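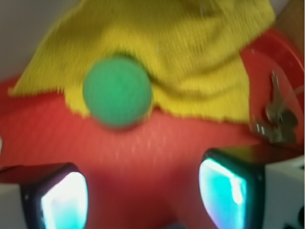
Wrist cam, green ball on the yellow knit. Motion blur and all.

Wrist camera blur and grasp timing - how are you all handling it?

posted by tinwhistle_ok

So I've been fighting this for most of August and I'd love some fresh eyes. The frame up top is typical of what my policy gets when it's close to the ball. You can still make out the ribs in the knit, but the keys over by the rim are pretty smeared and the ball has a soft outline all the way around. My segmenter (running inside Paron, our little perception wrapper) handles the color fine and then puts the ball's lower boundary in a different place every time, right where the green meets the yellow and the yellow meets the red. The planner sees the target jump, replans, moves, makes more blur, and around we go.

I pulled 238 close-range frames and hand labeled the ball in every one (never again). The mask was bad in 69 of them, and nearly all of those were blurry. Exposure is on auto. Do I lock it and add light, or do I gate the replanner on some kind of sharpness score?

reply from moss_and_bolts

Lock the exposure first! Auto exposure on a wrist cam is asking for trouble, especially with those pads glowing at the bottom of the view. The metering sees two bright cyan patches and a shiny red rim and does whatever it feels like. I went to a fixed 3000 microseconds on mine and turned up the gain. Noisy, sure, but the masks quit wandering.

reply from gradient_goblin

Gonna disagree with moss here. A short exposure helps, but the real problem is that the planner trusts a single frame. I'd keep the blur in the training set and fix the loop. Track the ball in the base frame, feed each detection in with a covariance that grows with wrist speed, and only replan if the estimate moves more than your gripper tolerance. We do it that way in Kurup and it's maybe a page of code.

reply from tinwhistle_ok

@gradient_goblin I like that, but the ball is sitting on cloth, and the cloth isn't flat. If a finger brushes a fold the ball can really move, and then a slow filter is going to lie to me.

reply from gradient_goblin

Fair. Drop the filter when you get contact, or when you see a few big residuals in a row. Don't drop it for one.

reply from postbox77

Check your timestamps before you do any of this. I lost weeks to what I thought was blur and it was the camera driver stamping frames on arrival instead of at capture. Joint states were newer than the image, so every transform was off whenever the arm was moving. Looks exactly like a jumpy detector.

reply from moss_and_bolts

ok yes, do postbox's thing first, it's free. Then lock the exposure :)

reply from tinwhistle_ok

Well, postbox77 gets a cookie. Frames were being stamped on arrival. Fixed that and the jumps got a lot smaller, though the masks themselves are as sloppy as before, so the exposure test is up next. Trying the covariance idea tonight too - will post plots.

Comments (3)

Zemstead: Same stamping problem in our Claltis fork. Thanks for writing it up.

flatwasher: Did you mask out the fingers before segmenting? The pads bled into my green threshold until I did.

808beats: Following for the plots.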